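Robots on the returns desk at Stonemora, and what the staff make of them

I went over to the Stonemora returns centre in March expecting a lot of noise and conveyor belts, and what I got was a training room with a kettle and five people arguing (nicely!) about toys.

Stonemora handles returned gifts and household bits for online shops, and since the winter it has been bringing in two-armed robots for the sorting desks. They come from a small firm called Ojeda. The robots pick up the small stuff, turn it over and put it down in the right place, and the people who used to do that all day now check the awkward items and decide what can go back on sale.

Celeste Amaral has worked the desks for six years and she was pretty blunt with me about the old job. "You'd go home with your wrists on fire," she said. She now spends her mornings in the simulator, where every new task gets tried out on a computer before a real robot is allowed near it. She'd never done anything like it before and she loves it – her grandson thinks she's paid to play games.

The practice rooms are made up to be a bit like somebody's house, with a desk and a few odds and ends, and the robot has to work out how to get hold of things without knocking over whatever is next to them. You watch it all from the robot's point of view, so you're looking out over its chest and down its arms, and it's a strange feeling for the first few minutes.
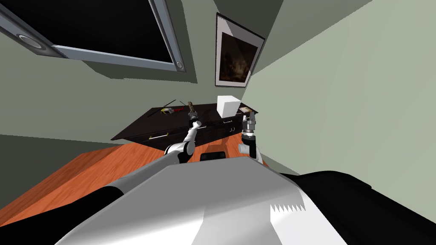 Not everybody is as keen. Indrek Kļaviņa, who looks after the late shift, told me his team worry about hours. The company has promised no job losses among its 153 desk staff this year, and he'd like to see next year in writing as well. He also reckons the training places have gone mostly to the day shift, which is a fair grumble. Saturnino Garrido from Ojeda was in the room for that bit and said evening sessions are being sorted out.

There are 3 robots on the real desks at the moment and the plan is for 6. I'm going back one Sunday to see the late shift for myself, and Indrek says to bring biscuits.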